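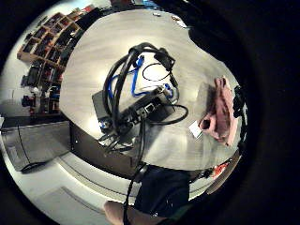

Bench before the open day: black box, cable coil, blue network leads, pink cloth.

Last updated: January, 4:40 pm
January. Posted by the bench 3 keeper, Clolton workshop

Open day prep and notes. Two groups came through, one in the morning and one after lunch. Plan was to show the Tellar cell folding cloth, then let people ask questions.

Morning group saw the full run. Folding was slow but the cloth ended up square enough. Log stopped at 2,104 lines, no faults. Most questions were about speed and what happens if the cloth is bunched up. I said it takes longer and sometimes gives up.

Afternoon group got a shorter version. Link to the Mogensen controller dropped twice. Swapped the network lead and set the timeout to 600 ms, fine after that. Don't know which of the changes fixed it. Need to put the old lead back and test with the new timeout only.

To do:
- tie up the cables at the front edge of the table before the next visit
- label both ends of the blue leads
- ask Clomitz for a second power supply
- move the sign-in sheet nearer the door, half the group missed it

Comments

Old lead is in the drawer under bench 2. I put tape on it.

Was in the afternoon group. Liked it, could not hear much from the back.

600 seems high to me. We run 3 cells here on less. Try lowering it once the lead is sorted.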